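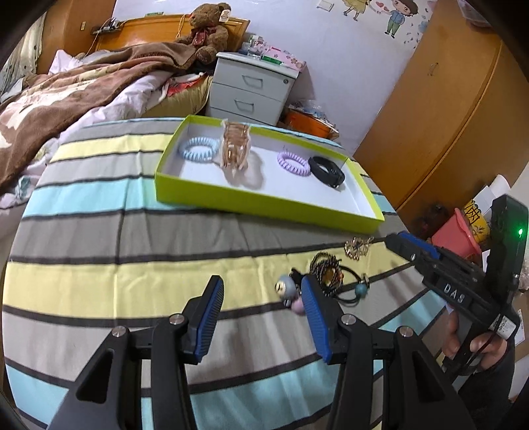
What is demonstration gathering? It's the job of recording people doing a task, over and over, so a learning system can pick up how the task is done.

**Demonstration gathering** (also *demo collection*, in older notes *example runs*) — a stage in building a robot policy. Comes before training. One recorded try at a task is an *episode*. A set of episodes with the same instruction is a *task set*.

## Methods

- **Teleoperation** — person drives a real arm from a distance. Slow, but the motions are ones the arm can do.
- **Hand-held grippers** — person holds the gripper, no arm needed. Camera rides on the tool. Works in homes, bedrooms, kitchens, wherever there is a table.
- **Kinesthetic teaching** — arm is pushed around by hand. Less common for long tasks.

Two-handed work needs two grippers with matched clocks. Drift between them ruins an episode and is easy to miss untill playback.

## Typical tasks

Sorting, folding, wiping, packing. Small-item tasks (hair ties, clips, beads into a box) are popular for pick and place — soft loops tangle, shiny parts confuse depth, clear plastic is worse. Patterned tablecloths get swapped in and out so the system doesn't learn the table.

## Set size

Varies a lot. The Skallico home set, started in January, asked for 500 episodes per task, later 1000. Iestyn Howells argued for fewer episodes and more rooms: 18 rooms, 10 layouts each. Prys Dafis kept the higher count for anything with elastic in it. Both schemes are still in use at Endton.

## Quality checks

Episodes get dropped for:

- fingertips out of view at the moment of grasp
- a bare hand touching the items
- long pauses
- wrong instruction text

Failed grasps that are then corrected are usualy kept. Barkix tools flag them as *recovery*, the Ellis format has no field for it — goes in the comments.

## See also

Imitation learning; Behavior cloning; Episode labeling

*Last revised 2020-08-05. Section on clock matching still needs a source.*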